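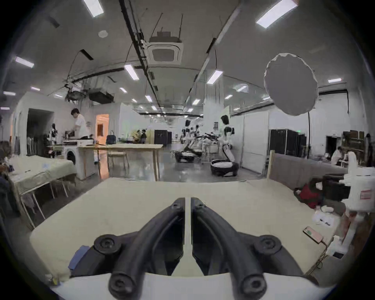 Notebook, Mircombe workshop, 26/06/2022

Natural dye trials, madder and weld, continued

A long and rather pleasant day at the dye pots, and I want to get it down while I still remember which skein was which. Henk Wuyts came over from Wiverau with a bag of madder root he dug last October and has been drying in his loft ever since, bless him, and it smells wonderful, all earth and old tea chests. I chopped it much finer than I did the last lot. My wrists are complaining.

Madder, pot 1. Wool mordanted with alum as usual, 101 grams of fibre, same weight of root. Root soaked overnight in rainwater from the butt, then brought up very slowly. I kept it at 40 degrees for the first hour and only then let it creep higher, as Sipho Swanepoel has been telling me to do since the spring (I do listen, Sipho, it just takes me a while). The colour is a proper brick red, much livelier than the brown I got when I let the pot run away with itself. I am so pleased with it!

Madder, pot 2. Same root, second bath. A soft coral, a bit uneven at one end where the skein was tied too tightly. Looser ties next time, please, whoever is winding.

Weld. Less to crow about. The stalks from the bed by the gate were past their best and I had to use a good deal more than the recipe card says. I added a pinch of chalk halfway through and the yellow woke up nicely - not the sharp lemon of the Kiritus sample card, but a decent buttery shade that I think would sit well next to the coral. Left one skein in the cooling bath to see whether it takes up any more.

Overdyeing. Put 6 small weld skeins aside for the indigo vat, which needs feeding first. It was looking sulky and grey on top and I did not want to waste good yellow on it. Henk thinks it is too cold out there and would like it moved next to the boiler. I think he may be right, but it weighs a ton, so it will have to wait for a second pair of arms.

Light test. Cards are up in the south window with strips from batch 7 half covered. Please don't move them, even to clean the sill.

To do: label the coral before it gets mixed up with Lis's walnut skeins again. Order alum. Ask Henk whether he can spare any more root, and send him home with a jar of the plum jam either way.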